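# The Bookcase Leans

Last issue's item on flat-pack furniture filled the inbox, mostly with people who wanted to confess something.

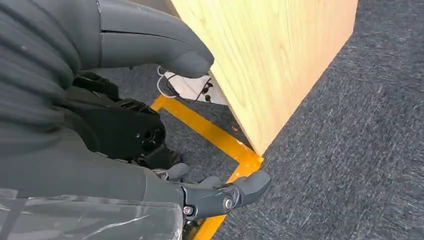

Gordon Beaudoin wrote that I had it backwards, that a bookcase on carpet is supposed to lean, that his has leaned since the day he built it and has only ever dropped one book, a biography he wasn't enjoying. He also wanted it known that he has never owned a level and sees no reason to start.

I've thought about Gordon's letter more than I would like. He may be right about the biography. About the bookcase he is wrong, and as there were 49 letters on the subject, I'm giving it a second item and then we are going back to soup.

For those who skipped last time: I bought a Gruvik, the tall one, from the Hirnen store outside Ellery. It has five shelves, a back panel with the stiffness of a cereal box, and a booklet in which a cheerful bald person with no clothes builds the whole thing in two steps and then smiles at it. I have clothes and hair and needed a weekend.

## Why it leans

Most of you know this already, judging by the tone. Wall-to-wall carpet stops at the wall, but it doesn't stop cleanly. Under the edge there is a thin wooden strip full of tacks, put there to hold the carpet down and to find your bare foot when you pull the carpet up. The strip and the pad don't sit at the same height. Push a bookcase up against the wall and its back feet ride on the strip while the front feet sink into the pad. The result looks out over the room like someone on a balcony with bad news.

Then you fill it, and the front sinks further. Mine was fine on Saturday night. By Monday it had opinions about the sofa.

Regula Aebischer says the mistake is loading it the day you build it. She puts the heavy books on the bottom shelf, leaves the rest bare for a week, and lets the carpet give up in its own time. I believe her. I also know that a bare bookcase in my house lasts until someone comes in with a cup and nowhere to set it.

## What you put under it

The correct answer is shims, slid under the front feet until the thing stands straight. Shims are thin wedges of wood or plastic sold in bundles at the hardware store, and I'm told they are cheap. I'm told this by everyone. Marama Halliday told me twice, the second time in capitals.

What people use instead, going by the mail:

- folded cardboard, usually from the box the bookcase came in
- drink coasters, including one set described as "a wedding gift, but not from anyone we see"
- a paperback, which I consider an act of cruelty when there is a whole bookcase right there to put it in
- playing cards, leaving a deck that can be used for nothing
- the spare parts that came with the bookcase, which raises other questions

Cardboard is the popular favorite and it does work, for a while. It squashes. You fold in another layer in spring and another in the fall, and eventually you are propping up your furniture with a small archive of your own deliveries. A scrap of plywood will outlast all of it. So will an actual shim, Marama.

Whatever you choose, do both front feet, and check again once the books are in. I did the left foot only, stood back, admired it, and had built a bookcase that leaned in a direction I had no word for.

## The strap

I'm going to be dull for a paragraph. The little bag with the strap and the long screw is for fixing the bookcase to the wall, and you should fix it to the wall. Tall furniture on soft carpet tips, and it tips fastest when somebody small decides it's a ladder. The screw wants to go into a stud. If you can't find a stud, get the right anchor for your kind of wall and follow what it says on the packet. Several of you admitted that your strap is in the kitchen drawer with the takeout menus. Mine was too, until last Sunday.

Shim first and strap second. Noeline Rutherford did it the other way and now has a bookcase held at a slant by excellent hardware.

## Or move the carpet

A smaller group wants to take the knife to it. The idea is to cut the carpet away under the bookcase so the feet stand on the real floor. Nathalie Grewal did this in her back bedroom and is delighted with it. The bookcase hasn't budged. It also can't, ever, be anywhere else, and she has told her family that the house will have to be sold with it.

If you rent, please don't. I called Nalon, who laid the carpet in our hallway, and asked what they would charge to patch a bookcase-shaped hole. The man went quiet and then asked me whether I'd already done it. I hadn't. He didn't sound convinced.

There is a middle course: pull the whole bookcase forward until the back feet are off the tack strip and all four are on the same squashy pad. You lose a little floor and gain a gap behind it, into which you will drop a pen, a photograph and in time a cat toy. The strap may not like the distance either, so fill the gap with a solid piece of wood at the top where the strap goes. This is what I ended up doing. It stands straight. I put a glass of water on the top shelf to prove it and then forgot the glass of water, and found it on Wednesday with a moth in it.

## Odds and ends

A reader who asked not to be named would like to know if anyone has the left side panel of a Gruvik, tall, in white. She has two rights. I didn't ask how.

The Hirnen store will replace missing dowels if you go to the desk at the back and take a number. I went for one dowel and was given 30. They can be collected from my porch, in the blue tub, no need to ring.

Gordon, your bookcase is still leaning. The offer of a level stands, and I'll bring it over myself if you put the coffee on.

Next time, soup. Send me your thoughts on barley, and keep them short.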